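Skistedetti Hand-Held Gripper Pair
Sold as a pair, left and right. Ships from our Putbridge workshop.

I get the same email every week: can a machine do my chores yet? My short answer is "a few of them, slowly, if you set the room up nicely." My long answer is this page, because these grippers are how I've been spending my time on the question.

You hold one in each hand and do the job yourself, the way you'd want a machine to do it. Picking up a cup, hanging a coat, clearing a table. The recordings go to whatever arm you're training (mine is a Kunix, and it's stubborn). Coat racks are my current obsession! Easy for a five-year-old, miserable for a robot, all those pegs sticking out at different heights. 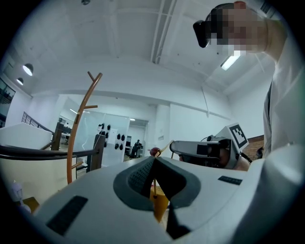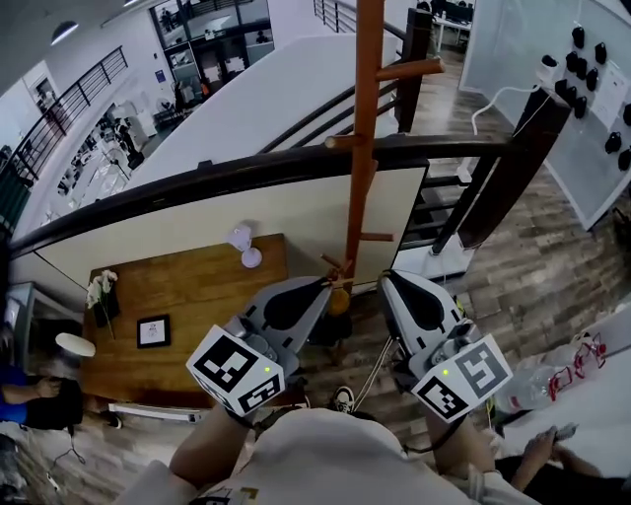
Page last changed: May, 4:10 pm

Okay, so what can it do after all that practice? With over 600 recordings of one chore, my arm gets a cup off a table pretty reliably. Same cup, same table. Swap in a taller cup and it gets worse, swap the table too and I go make coffee. Hanging things up is further off. Cloth folds however it likes and the arm has no idea what to do about a sleeve.

Shop-floor work is closer. Sushil Bhardwaj runs a packing bench over at Limsakul and has had his pair for a year. He wrote to me: "Sorting parts into bins, yes. Anything in a bag, ask me later." I'd go along with that.

What's in the box
2 grippers, one left, one right
Marker cubes
Spare finger pads
Cable, plus a printed quick start that I rewrote because the old one was terrible

Good to know
Each gripper weighs 340 grams. You'll feel it in your wrists after a long stretch, so take breaks. I stop at 60 minutes.
Keep the markers clean and don't put stickers on them (yes, somebody did).
The arm isn't included, and neither is the training software.

If you want a machine that empties the dishwasher tonight, please keep your money. If you want to work on that problem at your own kitchen table, I'd love to sell you a pair. Write to me with the chore you have in mind and I'll tell you how far I got with it.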